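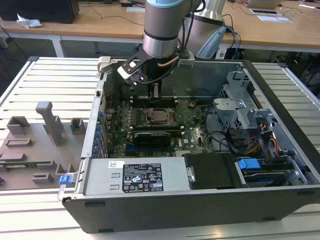 Page last changed: Sunday, October 29, 2023

Teleoperation and Demonstration Operator, Desktop Hardware Cell
Otine, Manipulation Data Group
Full-time, on site, fixed term of 12 months with possible extension
Two openings

Summary

Otine is hiring two operators to record demonstrations of assembly and service tasks on desktop computers. The operator controls a robot arm with a parallel gripper, either by guiding the arm by hand or by driving it from a remote station, and performs each task to a written procedure. The recordings are used to train manipulation policies. No robotics degree is required. Steady hands, patience with repeated work, and practical knowledge of PC hardware are required.

Work at the cell

Tasks are performed on an open desktop tower laid on its side on a slatted worktable. A camera module is mounted on the gripper bracket and moves with the wrist. Current work covers memory modules: approach the slot, align the module, seat it, confirm the latch, release, and retract. The reverse sequence (unlatch, grasp, extract, place in fixture) is recorded as a separate task. Drive bay and cable connector tasks are scheduled to follow in June.

Two methods of demonstration are in use.

Hand guiding. The arm is placed in gravity compensation and the operator moves it by the wrist. This method is used for approach paths and for teaching fixture positions. The operator's hands must stay out of the wrist camera view during the recorded portion.

Remote control. The operator sits at the Flivix station, watches the wrist and fixed camera feeds, and drives the arm with a leader handle. Contact force is shown on screen as a bar and fed back through the handle at reduced scale. Most insertion tasks are recorded this way.

Duties

Record 400 accepted demonstrations per month after the training period.
Reset the workpiece and fixture between episodes according to the reset sheet for that task.
Mark each episode as accepted, failed, or recovered. A recovered episode is one in which the first attempt missed and the operator corrected it without stopping. These are kept and labeled, never deleted.
Enter a short note for any episode with unusual contact, slipping, or a stalled latch.
Check the wrist camera calibration at the start of each shift and after any gripper change.
Inspect gripper fingers for wear and replace them from stock.
Report damaged connectors, bent pins, and cracked latches to the cell lead. Do not repair a board during a recording session.
Take part in one review session per week, in which operators and engineers go through rejected episodes.

Required

One year of paid work in PC repair, electronics assembly, instrument handling, or similar bench work.
Ability to identify common desktop components and seat memory, drives, and connectors without supervision.
Ability to follow a numbered procedure in the same order every time.
Normal or corrected near vision, and ability to tell wire colors apart.
Written English sufficient for episode notes.
Ability to alternate standing and seated work over an eight-hour shift.

Useful, not required

Previous use of a teach pendant, leader-follower arm, or haptic device.
Basic command line use in Linux.
ESD handling certificate.
Experience with fixture design or 3D printing.

Training

Training lasts four weeks and is paid at the full rate. Week one covers cell safety, stop procedures, and ESD handling. Weeks two and three cover hand guiding and remote control on practice boards. In week four the trainee records on the live task list and the episodes are graded by a second operator. The present task library contains 1,504 graded reference episodes, and trainees are expected to study the set for each task before recording it.

Safety

The arm runs at reduced speed whenever a person is inside the marked floor area. One operator controls the arm at a time. Power to the workpiece is disconnected for all tasks on the current list. Loose sleeves, lanyards, and rings are not permitted at the cell. Each operator is issued safety glasses and a wrist strap.

Hours and pay

Two shifts are available, 7:00 to 15:00 and 13:00 to 21:00, Monday through Friday. State your preference in the application. Remote control sessions are limited to 50 minutes, followed by a break or a change to reset work. Pay is hourly, with a shift supplement of 600 per month for the late shift. The hourly rate depends on bench experience and is stated in writing before the practical test.

Location

Lorkach building, ground floor, east entrance. Parking is available. The work cannot be done from home; the remote station is in the room next to the cell.

Selection

Applicants are invited to a practical test of around two hours. The test has a manual part (disassemble and reassemble a desktop tower from a procedure) and an arm part (pick and place with the leader handle after a short introduction). No prior practice on the arm is assumed, and the arm part is scored on improvement between the first and last attempts. Travel costs to the test are reimbursed on receipt.

Application

Send a resume of no more than two pages and a list of hardware you have worked on to Annapurna Poojary, Manipulation Data Group. A cover letter is not needed. Technical questions about the cell go to Janka Vaněk, cell lead. Applications through agencies are handled by Rusnák only; other agency submissions will be returned.

Applications are reviewed in the order received. The posting stays open until both positions are filled.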